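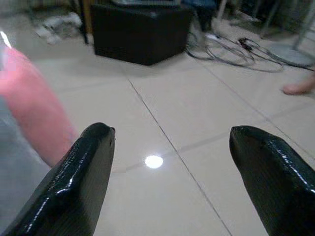
floor in the den, glossy beige-gray tile

Thread: Slippery tile, do I rip it out or live with it??

tilewoes_dana
ok so we closed on the house in June and the whole downstairs is this shiny pale tile. Looks great at 7 pm with the lamps on. Rest of the time it's a skating rink. Socks = death. My mother in law almost went down by the back door and now won't come over without her sneakers.

Options as I see it:
rip it all out (got one quote, 2,735 just for demo and haul away, no new floor in that number)
the etching stuff you mop on
rugs everywhere

House is from the nineties, slab underneath. Tile is in good shape, no cracks, grout is kinda gray but whatever. What would you do

gravelpit88
Don't rip it out. Demo on a slab is dust for weeks, you'll find it in your cereal bowls. We did 600 sq ft and I would not do it again for free.

kettle_and_hob
Is it porcelain or ceramic? Matters a lot. The etch treatments do different things depending. Some do basically nothing on porcelain.

tilewoes_dana
No idea. No box in the garage. How do I tell

kettle_and_hob
Find a chip or a cut edge, like under the stove or behind a register cover. If the body is the same color as the top, probably porcelain. If it's reddish or tan with a skin of glaze on top, ceramic. Not perfect but it gets you close.

marshlight
Before you spend a dime, what are you mopping with? We had the same complaint for years and it was the mop soap. Leaves a film. Switched to hot water and a splash of vinegar and it was a diffrent floor. Kids stopped wiping out.

gravelpit88
vinegar eats grout. please stop telling people vinegar

marshlight
Splash. In a bucket. 11 years on the same grout, it's fine.

gravelpit88
It's fine until it isn't. Use a neutral cleaner, they're cheap. If the grout is sealed you get away with it for a while, if it's not you're sanding it down a little every time.

tilewoes_dana
ok I have been using the pine smelling stuff, and a lot of it. Will try plain water tonight. Please nobody fight about vinegar

porchswing_pete
Rugs with a real pad. NOT the thin mesh pads, those slide around on shiny tile worse than nothing. I bought the Vidal felt and rubber one and it hasn't budged. Pricey. Runner in the hall, one big one under the couch, one at the back door. Done in an afternoon.

kettle_and_hob
Careful w/ rubber backing, some of them stain. Less on glazed tile than on vinyl, but I've seen it go yellow in the grout lines.

porchswing_pete
Mine hasn't. But yeah pull it up every couple months and look.

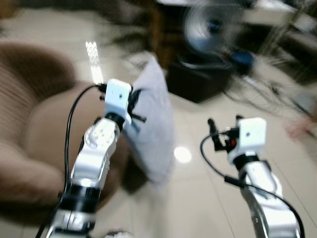

tilewoes_dana
Update. Did plain hot water three times, changed the bucket every room. Water was disgusting. It IS better, maybe half as bad? Still slick in socks but bare feet grip now. So marshlight you were right about the film at least.

Also pulled the register cover in the hall. Edge is tan underneath with a glossy layer on top, so ceramic I guess.

marshlight
told ya

kettle_and_hob
Ceramic then, ok. Etch can work but it dulls the glaze some and you can't undo it. Do a test spot in a closet. Leave it a week and walk on it wet and dry before you commit. There's also clear coatings with grit in them, Sollness makes one, goes on with a roller. Looks a bit cloudy in direct sun imo.

duplexdad
Used the Sollness in a rental entry. Held up ok for about a year then started peeling by the door where everybody drags their boots. Had to strip it, miserable job. For a whole downstairs I'd pass.

kettle_and_hob
Did you degrease first? It peels if there's any soap left. Same film problem.

duplexdad
Followed the can. Wiped it down twice, let it dry overnight. Maybe I missed a spot, maybe the product's just so-so. Either way not doing it again.

lemonrind
Going against everyone here, I'd rip it out. You're going to hate it every winter. Cold, hard, loud, every dropped glass is a thousand pieces. We lived with ours for 21 years and when we finally put in cork I about cried. Get more quotes though, there's always a cheaper crew.

gravelpit88
cheaper crew = your baseboards come off in splinters. ask me how I know

lemonrind
Ours were fine. Depends who you get.

porchswing_pete
or float something over the top? click together stuff can go right over tile if it's flat

gravelpit88
If it's flat. Check with a long level. And remember the height at the doors and the dishwasher, people box in the dishwasher and then can't get it out.

duplexdad
^ did exactly this. had to take up a row of flooring to swap a dishwasher

tilewoes_dana
lol ok adding that to the list. Husband wants to float, I want rugs and to spend the money on the bathroom. Floor by the slider isn't flat for sure, you can feel a lip with your foot.

Going with rugs for now. Ordered a Wunano runner for the hall and the Vidal pad pete said, cut to fit. Back door is getting one of those ugly scrapy mats. Will do the closet test with the etch stuff too, just to see.

kettle_and_hob
Gloves and open a window. Rinse way more than it says to.

marshlight
Slippers with rubber soles by the door for guests. We have a basket. The Lutell ones wash ok, sizes run small so go up one.

tilewoes_dana
Mother in law would wear slippers. Good call, getting a pair in her size. Will post after the closet test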